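**Wire mesh** is a sheet of thin metal strands that have been woven, welded, or knitted together so that even gaps are left between them. It turns up in window screens, kitchen strainers, garden fences, and desk trays, and most people live with a good deal of it without giving it much thought. The size of the gaps, usually called the *opening*, matters at least as much as the thickness of the wire.

## Making

Woven mesh is made on a loom, in much the same way as cloth. The long wires are called the warp and the cross wires the weft (or, in older shops, the shoot). In a plain weave each wire passes over one and under the next, and in a twill weave it passes over two and under two, so heavier wire can be packed more closely together.

Welded mesh skips the loom altogether. The wires are laid across one another and joined by electric current at every crossing, and the sheet that comes out is stiff enough to be cut and folded into baskets and shelves — a handy thing for anyone who likes to see what they have put away.
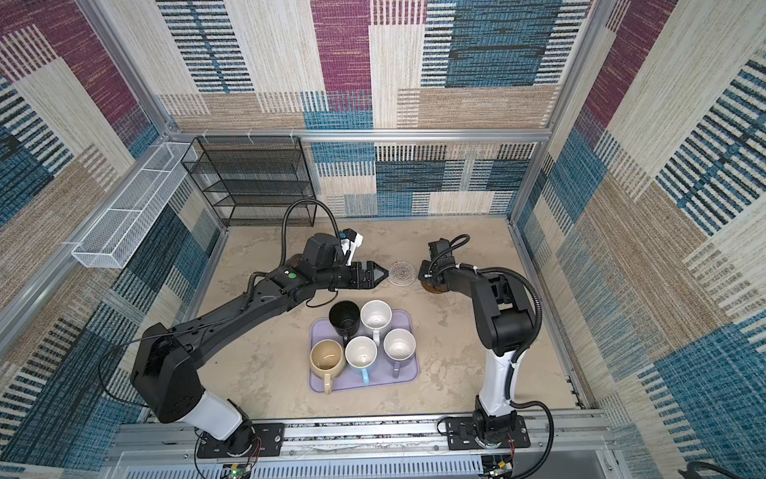 Fine meshes are sold by count, meaning the number of openings in one inch of length. A 22 mesh is coarse enough to sift flour in a hurry, while a 300 mesh is fine enough for straining paint. The count says nothing about the wire itself, and two sheets of the same count can feel quite different in the hand.

## The Plonwood mill

The town of Plonwood had a weaving mill for many years, and its Hurkley loom, a slow and famously noisy machine, is still fondly remembered there. Augustina Asamoah, whose history of the mill is the fullest one available, found 1,685 orders in its surviving books, a great many of them for cheese makers.

## Care

Plain steel mesh rusts first at the crossings, where water likes to sit. Galvanized or coated mesh holds up longer, though a cut edge is always bare metal and ought to be painted. A soft brush and warm soapy water will take care of most dust and kitchen grease.

## See also

- Chicken wire
- Expanded metal
- Sieve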